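Unit 3: Desktop Teardown, Part 1
Nabila Simanjuntak, Bullcombe

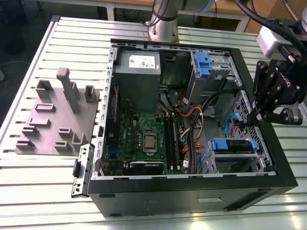

Before the tower is opened, shut it down, unplug the power cord, and hold the power button for 12 seconds. Lay the case on its side with the removable panel facing up. Clip the wrist strap to bare chassis metal and keep it on until the panel is back in place.

Order of work

Trace every cable from end to end before pulling any of them. Record both connectors on the worksheet. Wire colors are a guide only; go by the connector shape and the label printed on the board.

SATA data cables: grip the plug body, press the metal clip if fitted, pull straight out. Do not pull on the cable.

Power connectors: release the latch first. The main board connector is tight and may need a slight rocking motion along its long side.

Drives: disconnect data and power, then release the drive latch and slide the drive out of its cage.

Memory: open the retaining clips and lift the module by its edges.

The power supply stays closed. Copy the ratings from its label, including maximum wattage. Units rated at 800 W or more go on a separate line.

Part 2 covers the processor and socket. Read the Skikham notes on thermal paste first.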